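04/01/2011

I moved my savings out of Clalex last month and it took most of April's budget planning with it, so I'm going to write down how I keep household accounts now. A couple of people asked after the last post. It's not a clever system.

I have one notebook and one spreadsheet. The notebook lives in the kitchen drawer with the takeout menus. Anything I pay cash for goes in there the same day, with the amount first and then a word or two. "6.40 stamps." "11 haircut tip and parking." If I wait until the next day I forget the parking. On the first of the month I copy the notebook into the spreadsheet and draw a line under the last entry.

The spreadsheet has a row for each kind of spending and a column for each month. I used to have 31 rows. I had separate rows for coffee beans and for coffee out, and one for batteries. Now there are twelve, and the batteries go under "house." I don't miss the old rows. I never once looked at the battery total and did anything about it.

The big change this year was the heating. We had been paying Otari month to month, and the January bill came to $400. February was not much better. I called and got put on the level plan, where you pay $172 every month and they settle up in the fall. It feels wrong to pay that in July, but it makes the spreadsheet a lot easier to read. If you go on one of these, ask what month they settle. Mine is September and I've written it on the calendar.

The other thing I did was set a number for emergencies. I picked $3000 because that would cover the car and one bad month. Getting there took me longer than I wanted. The water heater went when I was most of the way, and I had to start again from not very much.

I do all of this at a table, sitting down, with nothing else going on. I tried doing it on the couch with the laptop and I made mistakes, mostly typing a number into the wrong month. A clear surface helps me — I like to spread the receipts out in date order before I start. 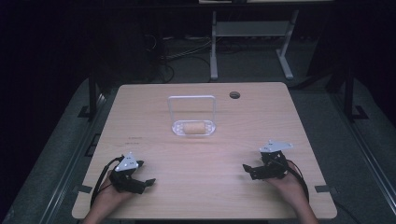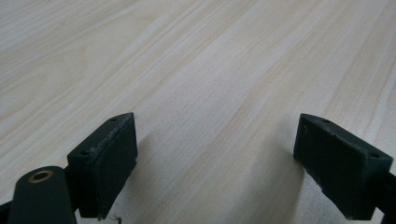 *Pale wood tabletop, two views. The clear stand is in the first one.*

Receipts get sorted into two piles. The first is things I might return or need for a warranty, and those go in an envelope with the year on the front. The second is everything else, and it goes in the recycling once it's been typed in. I kept every receipt from 2004 to 2008 in shoeboxes. The ink had faded on most of them by the time I looked.

Yvette MacDonald wrote in to ask what I do about shared costs. My sister and I split the phone plan and the storage unit at Lekota. I pay both and she sends me her half by check. I put the full amount in when I pay it and then her check goes in as a minus on the same row. You could keep a separate page for it, but then you have to remember to look at the page.

I did try software. Lellska has a free version and I used it for 2 months. It was fine for the bank part, but it kept guessing what things were, and it decided my dentist was a restaurant. Fixing the guesses took longer than typing. They may have improved it since.

Next on the list is the insurance, which renews at the end of the month. I've got last year's policy out and I'm going to call for other quotes before I sign anything. If the deductible is the same and the price has gone up again, I'll switch.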